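The Well-Laid Table: Colour, Cloth and the Return of Everyday Plastic

March
By Yvette Girard

Search this site Go

Print this article E-mail to a friend

Households that once kept their brighter dishes for the yard are bringing them indoors, and the plain table is the poorer for having waited so long.

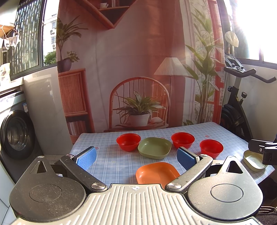
A cloth to begin with

The choice of cloth governs everything placed upon it. A light blue and white plaid, relieved by small pink motifs, will carry strong colour without competing with it. Red plastic bowls stand out sharply on such a ground, and an orange square plate beside an olive-green dish of similar outline keeps the arrangement from becoming too sweet. A small dish in pale cream-yellow may be set toward the side, where it gives the eye somewhere quiet to rest.

Donnie Imrie, who has advised the Gauthier housewares collection for seven years, favours setting round pieces against square ones. "Matched sets have their place," he says, "but a family table is seldom a matched set." The collection holds 679 pieces, most of them donated from private kitchens.

The room behind the table

Printed fabric hangings are again in favour as a background for dining. A design showing a wicker chair, a potted plant with long striped leaves and a floor lamp with a pleated shade lends a furnished character to a bare wall - and it may be taken down and folded when the season changes.

Jennylyn Policarpio, a textile instructor, recommends hanging the fabric before the cloth is chosen. Her spring course at Gauthier is limited to six participants. Enrolment is open until the end of March.

Print this article E-mail to a friend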